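# Hamivance Refurbished Desktop Towers

Full-size desktop computers, tested, cleaned and sold with a 15-month parts warranty. These are machines for front desks, school labs, workshops and home offices where a plain tower does the job and there is room under the desk for one.

Every tower is opened up before it is graded. The models we stock change from month to month, so the inside of yours may be laid out differently from another one in the same order.
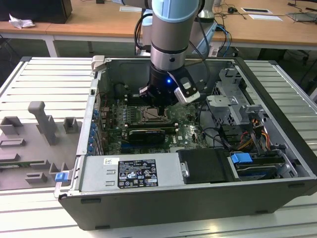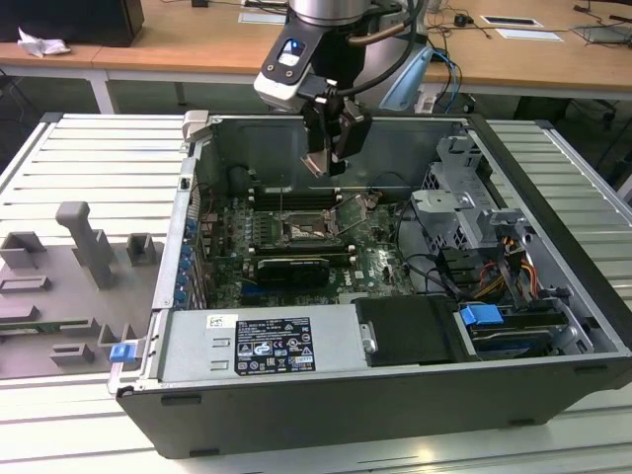 ## Configurations

We sell the towers in two builds. Both come with a power cord and a printed test sheet. Neither comes with a monitor, keyboard or mouse unless you add them at checkout.

| | Fornen build | Gallardo build |
|---|---|---|
| Intended use | Office work, web, email, point of sale | Drawing, photo editing, light CAD |
| Memory | 8 GB | 32 GB |
| Storage | 256 GB solid state | 1 TB solid state |
| Graphics | Onboard | Separate card |
| Video outputs | 2 | 3 or more, depends on card |
| Wired network | Yes | Yes |
| Wireless | Optional | Optional |
| Optical drive | If originally fitted | If originally fitted |
| Operating system | Installed and activated | Installed and activated |

The Fornen build is the one most people need. If your work happens in a browser and a spreadsheet, the extra memory in the Gallardo build will sit unused.

Storage drives are always new. Memory may be new or used. Power supplies are tested under load and replaced if they fail or if the fan is noisy.

## Grades

The grade describes the outside of the case only. All grades go through the same tests and carry the same warranty.

- **Grade A.** Light marks at most. Front panel clean, all covers and feet present.
- **Grade B.** Scuffs or scratches on the sides or top. Sticker residue is removed but a faint outline may remain.
- **Grade C.** Dents, deep scratches or a missing drive bay cover. The case closes properly and nothing rattles.

If you are putting the towers in a cabinet or a workshop, Grade C is fine and saves you money. For a reception area, order Grade A and say so in the order notes, and we will match the front panels as closely as stock allows.

## What we test

1. Memory, full pass with no errors.
2. Storage, full surface read.
3. Processor and graphics under load for 2 hours, with temperatures logged.
4. All USB ports, front and rear.
5. Audio in and out.
6. Network port at full speed.
7. Clock battery voltage. The battery is replaced if it reads low.
8. Cold start after standing unplugged overnight.

The test sheet in the box has the serial number, the results and the initials of the person who ran it. Keep it. You will need the serial number for a warranty claim, and the label on the case can be hard to read once the tower is against a wall.

## Data on the old drives

Original drives are taken out when a machine arrives. They are wiped or shredded and never go back into a tower we sell. If you are trading machines in and need a certificate for each drive, ask for one before you ship. We can't issue certificates afterward.

## Buying in quantity

Orders of 10 or more towers are handled by Agustina Ibarra in our business sales office. She will need to know:

- how many towers, and which build
- whether they all need to be the same model
- where they are going, and if the building has a loading dock
- if you want your own disk image installed

Identical models are harder to supply than mixed ones. We usually hold 800 towers in stock, but no single model makes up more than a small share of that. For a matched set it helps to ask early. January is our busiest month for school orders and matched sets run short then.

We can install your disk image on quantity orders. Send it on a drive or upload it to the link in your quote. We start up one tower with the image and send you a photo of the desktop for approval before doing the rest.

## Opening the case

Opening the case does not void the warranty. You can add memory, a drive or an expansion card yourself.

- Shut down, unplug the power cord, then hold the power button for a few seconds.
- Lay the tower on its side on a steady surface and remove the side panel.
- Touch bare metal on the case before you touch a part.
- Push memory in evenly until the latches close on their own.
- Leave the processor alone unless you are replacing it. The contacts in an open socket bend easily, and bent contacts are not covered.

Some models use a power supply with a shape particular to that case. Check with us before ordering a replacement elsewhere. We stock the common ones, and the Onano parts list has the connector type for each model.

## Size and weight

Cases vary by model. Allow a space 18 inches high, 8 inches wide and 20 inches deep, including room for cables at the back. Leave the front and rear vents clear. A packed tower weighs between 20 and 30 pounds depending on the build.

## Shipping and returns

Single towers ship by ground in a double-wall carton. Larger orders go on a pallet, shrink-wrapped and strapped. Pallet deliveries are to the curb unless you have paid for inside delivery.

You have 30 days to return a tower for any reason. Return shipping is on us if it arrived faulty and on you if you changed your mind. Keep the carton and both foam ends until you are sure. Towers sent back in a thin box get damaged often, and we deduct the damage from the refund.

## Warranty

Parts are covered for 15 months from the delivery date. Labor is covered for the same period if the tower comes back to us. If you would prefer to swap a part yourself, we will send it out and you can return the faulty one in the same packaging.

Not covered: spills, bent contacts, drops, damage from a surge, and software problems after the first start.

## Common questions

**Can I choose the brand?**
You can ask. We will tell you what is in stock. For single orders we can't hold a particular model.

**Can I add a second drive later?**
In most cases, yes. Some models need a bracket or an extra cable, sold separately on the Onano parts list.

**Do you buy old towers?**
Yes, in lots of 15 or more. We took in 4,000 last year. Send a list of models and we will make an offer.

Page last updated 2024-08-04. Prices are shown at checkout and do not include sales tax.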